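Workshop tips: recording good suturing examples

by Khalil Zoubi

In our workshop at Vustmont we record stitching on practice pads, and a learning system studies the recordings afterwards. I made most of the possible mistakes already, so I write down what helps me.

Before you start

Set the light on the middle of the pad and then leave it alone. If you move it between two stitches, the examples do not match any more. Clean the lens with a dry cloth, also when it looks clean.

Cut the thread to 300 mm. A longer one makes loops on the pad, and you lose time with pulling. After every knot, trim the tails to the same length. 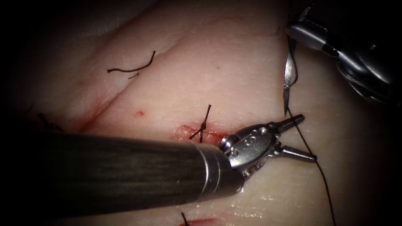

Say "start" and "end" aloud for each stitch, if your setup records sound. It makes the later sorting much easier. We had 789 clips from May with no spoken marks, and I needed many evenings to divide them by hand.

Keep the hesitations

When I miss the needle, I do not delete the clip. I open the jaws, go back a little and try again, and all this stays in the recording. The system should also see how a person repairs a bad grasp. Only give such a clip the label "retry" – without the label it is mixed with the clean ones and you will not find it again.

Passing the needle

Bring the second instrument near and open it before the needle comes to it. Hold still for a moment, then grasp. Very fast passing looks nice but the steps are difficult to separate later.
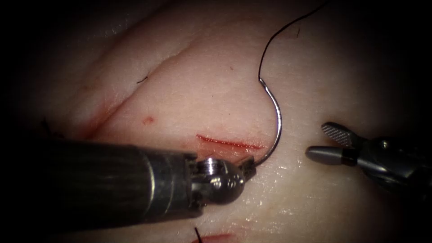
Needle in the driver, grasper open at the right.

Take a break after 10 stitches. My hands become lazy after this, and the lazy stitches go into the examples too.

Saving the files

Write the pad number, the name of the operator and the kind of stitch in the file name. Copy everything to the second disk the same evening. Our old disk was full at clip 380 and it gave no warning, so now I look at the free space each morning before I switch on the arms.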